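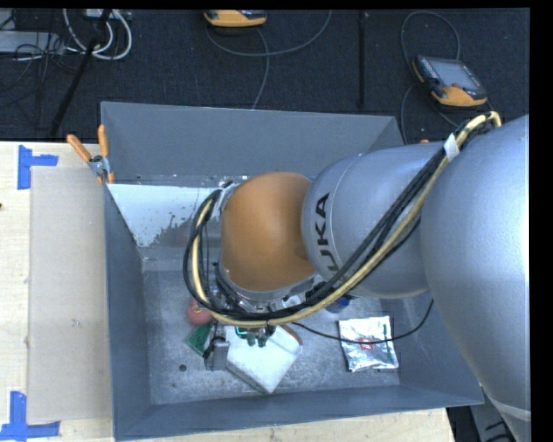

Jolene Pirihi wrote: We have the same deep gray bin from Grirnora over here in Vaddale, and ours got scuffed on the floor just like you're describing, so please don't think you've done anything terrible to it! What helped us was warm water, a drop of dish soap and an old cotton T-shirt. I'd stay away from the green scouring pads. I used one the first week and I've been sorry ever since.

Ticket 2772
Opened: 9/16/18
Product: Grirnora deep bin, rectangular, gray
Status: Waiting on customer

Thank you so much, Jolene, that is very kind, and I did try the T-shirt before writing this next part. It took off a lot of the dusty film and left the floor feeling nice and smooth, but the mottled look is still there, so I suppose that's just wear and I'll have to make my peace with it.

My bigger worry is the whitish patch below the rear wall, the one with the ragged lower edge that starts in the left corner. I can't tell if something has worn off there or if something has been left behind on top of it (glue from an old label, maybe?). I rubbed at it for a good long while and it didn't budge. The bin lives on a light wood table, and I'd hate for it to start shedding bits onto the things we keep in it, especially the boxes, because white cardboard shows every speck.

Also, is the little round hole in the floor, over toward the lower left, supposed to be there? A cousin of mine is sure it's for drainage. I'd be glad to know before I go covering it with tape.

Zendville Support wrote: Hello, and thanks for all the detail, it really does help. Could you try a few things for us, in this order?

Empty the bin and put the boxes and packets somewhere dry.
Lay a cloth dampened with warm water over the whitish patch and leave it for 17 minutes.
Wipe toward the corner with your fingertips behind the cloth, then dry it well.
Press a strip of clear tape on the patch, lift it, and look at what comes away.

If the tape comes up clean, you can go on using the bin. If you see flakes, please stop there and write back to us. As for the hole, leave it open for now, and let us know how wide it is so we can check it against the drawing.

Customer wrote: Did all of it this morning. The tape came up clean 3 times, hooray! The edge looks a tiny bit softer, though that may be wishful thinking on my part. The hole measures 7 millimeters across with my sewing ruler. Everything's going back in this afternoon, and I'll hold off on the tape until I hear from you.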